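The white table

12/28/25

I have been meaning to write about the white table since May, when it first came up the stairs at Prirnport and I scraped my knuckles on every door frame on the way. It was going cheap, which should have told me something, but I had wanted a proper work surface for years and was fed up with gluing things on a tray on my knees.

Now, a white top is a lovely thing for finding dropped screws and a dreadful thing for anybody who hopes to look tidy. Every smudge shows. I've tried washing-up liquid, I've tried bicarb, and I've tried a cream cleaner that my neighbour Munther Zein swears by (he was very kind about it and lent me the bottle), and there are still grey marks that simply live there now. I've grown rather fond of them.
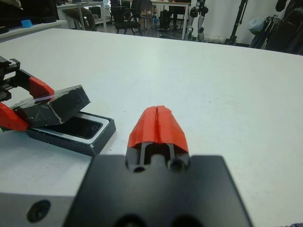 The clamps are another matter. I used to keep them in a drawer, all tangled together, and every time I wanted one I had to lift out the lot. These days I leave one out on the left-hand side of the table, where my hand goes anyway, and the drawer has been given over to sandpaper and string. It is a bar clamp, the sort with orange jaws, and I can find it even in the gloomy part of the afternoon!

I did mean to spend the quiet days after Christmas putting up a shelf as well, but the brackets are still in their bag and I have eaten 27 mince pies instead. The shelf will want to be 117 centimetres long if it's to clear the window, so if anyone over Drorance way has a decent plank going spare, do leave me a comment and I'll come and fetch it.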